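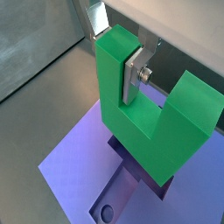 Fekico: Cutting a Trailer for a Movie Musical
Media Production 2, final project report
Rigoberto Quintero
January 2019

What we set out to do

Make a trailer and one short TV spot for Fekico, the student musical shot in Piltedbridge last year. The film runs 50 minutes. Trailer had to be under two minutes, spot 15 seconds. Main question for the report – how much of a song can you give away before people feel like they already saw the movie?

Process

Started in December with the rough cut. Watched it twice, wrote down every shot that worked with no setup. Ended up with way too many. Most were from the ferry number, becuase it's the only part with good light.

First version used the whole chorus of "Valdovinos," the big duet. Sounded great. Also spoiled the ending, since the last line of the chorus pretty much tells you she stays. Cut it. Second version just had the piano intro under dialogue, then two lines of singing right at the end. Better, but slow in the middle.

Third version is the one we turned in. Opens on the aunt talking, no music at all. Song comes in at 18 seconds. We drop out before the last line and go to the title.
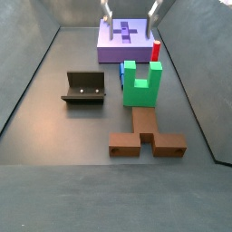

The spot was harder. No room for dialogue and a song both, so we picked the song. One line, four shots, title. Tried a voiceover but it sounded like a car ad.

Test screening

Showed both trailers (version two and version three) to 12 students in the Plasthorpe building. None had seen the film. Asked them what they thought it was about, and if they'd watch it. Nine liked version three more. Two said they couldn't tell it was a musical until the singing started – fair point, that was sort of the idea but maybe it's a problem. One person wanted more of the aunt.

The spot got mixed reactions. People remembered the tune but not the title, so we held the title card longer in the final.

Problems

Sound levels. The singing was recorded much louder then the dialogue and we didn't catch it until the test. Fixed most of it, the aunt's first line is still quiet. Also lost a day to a bad export.

What I would change

Get the song as separate tracks from the start. We only had the full mix so there was no way to pull the vocals out. Test the spot earlier too, and with more people.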